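Notes from the Long Table

Hello again, and happy April! The plum tree behind the shop has dropped its petals all over the back steps, the window box is planted up, and I have finally cleared the shelf of cookbooks I was never going to open. Which brings me to what I want to talk about this month: supper, and how to get other people to come over and eat it with you.
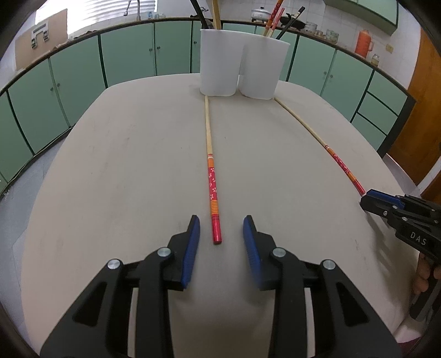
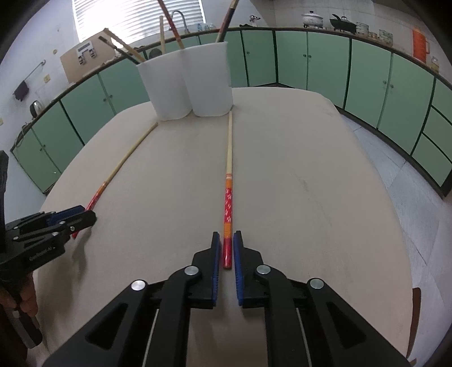

Patterned chopsticks, long pale table.

Why I started noodle night

When I moved to Vurkcombe I knew exactly one person, and that was my landlord. I kept telling myself I'd have people over once I had better chairs. Then once I had a rug. Then once I'd learned to make something impressive! You can lose a couple of years that way, and I did. In the end I put a note through a few doors on my street saying there would be soup at 6:30 and to bring a bowl, and I spent the whole afternoon sure that I'd be eating it by myself until the weekend.

People came. They brought bowls of every size (one was a mixing bowl, and good for him) and they stayed until the pot was scraped. We've done it every month since, and I still get a little nervous at 6:15.

What I cook

Noodles in broth, nearly always. It's cheap, it stretches, and everybody can dress up their own. I make the broth the night before with onions, a big knob of ginger, dried mushrooms and whatever bones the butcher on James Street will let me have. If I know there are vegetarians coming I skip the bones and double the mushrooms, and I like that version better, to be truthful.

Cook the noodles last, and cook them a bit less than you think. They go on softening in the hot broth, and there's always somebody still talking in the doorway when you want them sitting down. Rinse them, toss them in a spoonful of oil so they don't clump, and leave them in the colander with a plate over the top.

Then I put out little dishes - scallions, chili oil, soft eggs, a pile of greens - and stop fussing. The eggs go first. Boil more eggs.

A word about the chili oil

Several of you wrote in about this after the winter newsletter, so: I buy mine at the Skarkano grocery, down by the bus station. It's the jar with the crunchy bits at the bottom, and you have to stir it properly or you only get the red oil off the top. I used to make my own and I set off the smoke alarm 3 times, so now I pay somebody else to do it.

If you can't handle heat, try toasted sesame seeds crushed up with salt. Kids will eat that on anything.

Coming up

The Tirketport street supper is back this summer, and they're hoping to fill one side of the harbor road with tables. Last year they fed 1,000 people and this year they're planning for 2,000, so they could really use folding chairs. If you've got any in the garage, write your name on the bottom and drop me a line. I can fit 20 in the van, more if they're the thin kind.

I'm also collecting recipes for cold noodles, for when it gets too warm to stand over a pot. Peanut, cucumber, anything with a lot of vinegar - send them my way and I'll test a few before the next letter goes out.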